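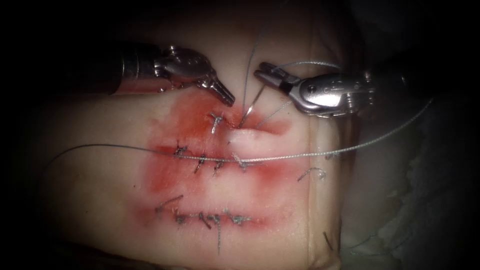
Ototdale, Sep 22, 2024

Suture pads, up close

By Mwajuma Kinyua

I have been buying practice pads for our skills room for 14 years, and in that time I have read a lot of product pages. They all promise skin that "feels real." I have my doubts. A pad is a slab of rubbery stuff with cuts in it, and the useful questions are duller than the brochures let on. Does the needle go in where you point it? Does the thread tear through when you snug the knot? Can you still use the thing in April if you opened it the previous fall?

The Inis pad got its turn on the bench, mostly so that people on the Cedora course would stop asking me about it. Product photos are nearly always of a pad fresh out of the wrapper, and I don't find those much help.

The first picture is at the top of the page. The needle point is in the surface just right of the topmost knot, at the end of the upper incision, with a long grey thread lying across the pad. Ends of incisions are where I expect cheap pads to split, so that is the spot I look at first. I'd want to see the same corner after a good many more passes before saying anything kind about it.

As for the red, I remain unconvinced. Fake blood sells pads. It does make people slow down and look for the edges, I'll grant that, but it also spreads, and a stain tells you very little about whether a stitch is any good.
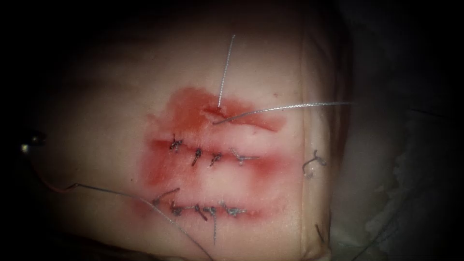 Three parallel cuts, the top one still open with a stitch started, the middle one closed with four interrupted stitches.

I like the spacing on that middle row, which is fairly even. The credit for that goes to whoever placed the stitches, and I wish sellers would stop claiming it for the silicone. The soft creases in the surface bother me more. Joseph, our other course tutor, thinks I am being fussy and that real tissue creases too. Maybe so. I would still like to bend one back and forth for a week before ordering a boxful.

More pads to follow when the next samples get here. If you have used this one for a full term, write and tell me how the edges held up.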